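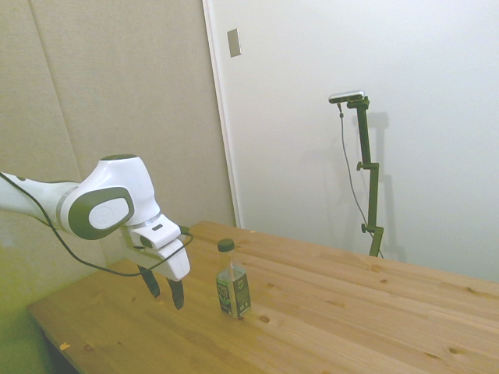
¿Por qué se quedan en la mesa las botellas a medio beber?

Porque vaciarlas, tirarlas o guardarlas exige una decisión, y dejarlas donde están no exige ninguna. En nuestros hogares, la botella empezada sobrevivía a la cena, al café y, con cierta dignidad, al desayuno siguiente.

4.2. La botella como residente

Los diarios domésticos recogidos en Sarkberg contienen 432 entradas sobre objetos que permanecen en la mesa después de usarla. Esperábamos llaves y correo. Encontramos, sobre todo, botellas empezadas, defendidas por sus dueños con argumentos que ya quisiera para sí más de una tesis doctoral.

La figura 3 muestra el caso elemental: una botella de plástico transparente, con tapón de rosca verde oscuro, parcialmente llena de un líquido pálido, sobre una mesa de pino. El tapón importa. Szekeres ya había sugerido en su trabajo sobre las cocinas de Fodor que un envase cerrado se percibe como asunto resuelto, y nuestros participantes le dan la razón con entusiasmo: de los 22 hogares, solo 8 retiraban la botella cerrada antes de acostarse. La abierta, en cambio, provocaba una alarma inmediata y, a menudo, la búsqueda de un culpable.

También cuenta la superficie. Las tablas de pino, con sus nudos y sus vetas, gozan entre los entrevistados de una indulgencia que el cristal desconoce. «En la mesa de madera parece que la botella vive ahí», anotó una participante, que a renglón seguido reconocía no saber desde cuándo.

Catalina Barrientos, encargada de codificar los diarios, propuso separar el olvido de la reserva, entendida esta última como la intención declarada de terminarse el contenido. La distinción es útil, aunque frágil: en 11 entradas la reserva se invocó por primera vez cuando otro miembro del hogar ya llevaba la botella camino del fregadero.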